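工单：二楼打印机 Tiker 卡纸、粉色联重复出单
状态：处理中
提交日期：7/12/23
地点：Ondberg 仓，收货台

问题描述：
早班开始就不对。Kingi 系统里点一次打印，出两张，第二张必卡。白纸没事，只有粉色联卡。重启过，没用。纸盒拿出来重新放过，没用。司机在门口等签收单，比较急。

已经试过的：
- 换 USB 口，一样
- 清打印队列，里面压了8个任务，全删，再打还是双份
- 后盖打开掏过一次，碎纸清干净了，打到第三单又卡
- 换了一包新的粉纸，同一批次，没区别

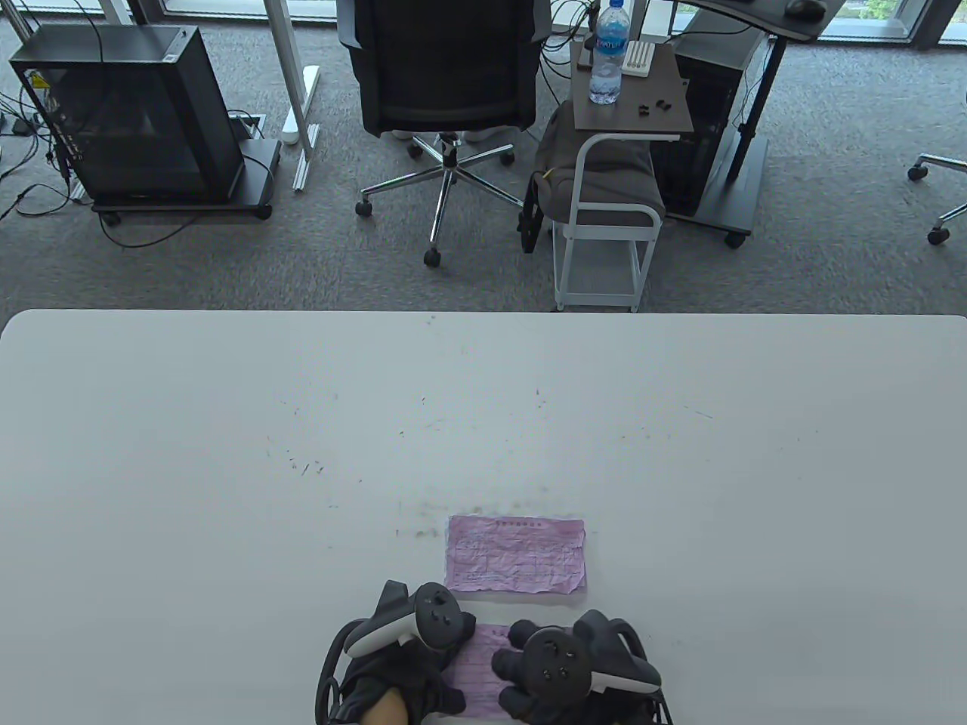
粉色联，皱成这样，字还能看清一部分。

支持回复 1：
收到。先分开看，双份和卡纸应该是两个问题。双份请查 Kingi，设置 > 单据模板 > 份数，5月升级后有的站点默认值变成了 2。卡纸请报一下纸的克重，还有进纸导板的位置。

用户回复：
份数确实是 2，改成 1，现在只出一张了。谁改的不知道，我们没动过。克重包装上没写，供应商是 Stidum，已经发邮件问了，没回。导板看着是贴边的，推不动了。 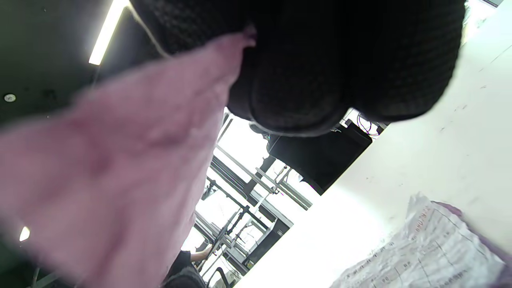
补充一下，中午又试了手动进纸口，一张一张喂，连打十几单没卡。换回下面的纸盒马上卡。所以感觉是纸盒那边搓纸轮的问题？粉纸比白纸薄，手摸得出来。

支持回复 2：
描述符合搓纸轮磨损。薄纸容易一次带进去两张。请按下面做：
1. 关机，拔电源
2. 抽出纸盒，搓纸轮用微湿的无绒布擦，转着擦一圈
3. 晾干再装回
4. 驱动里纸张类型改"薄纸"，别用"自动"
5. 粉纸装之前抖松，别超过纸盒一半
做完打个测试页，结果贴上来。

用户回复：
擦了，轮子上一层粉。驱动改了薄纸。测试页过了，接着打真单，前面都行，后来又卡一次，但这次是卡在出口，不是进口。暂时先用手动口顶着，晚班也照这样，已经交待了。

支持回复 3：
出口卡纸另外看，可能是定影后纸卷曲，请把后出纸盖打开走直通再试。搓纸轮备件已申请，到货后通知。工单先不关，优先级降到中。

用户回复：
好的，直通晚点试，现在手上单子太多。备件到了麻烦直接送收货台，别放前台，上次找了半天。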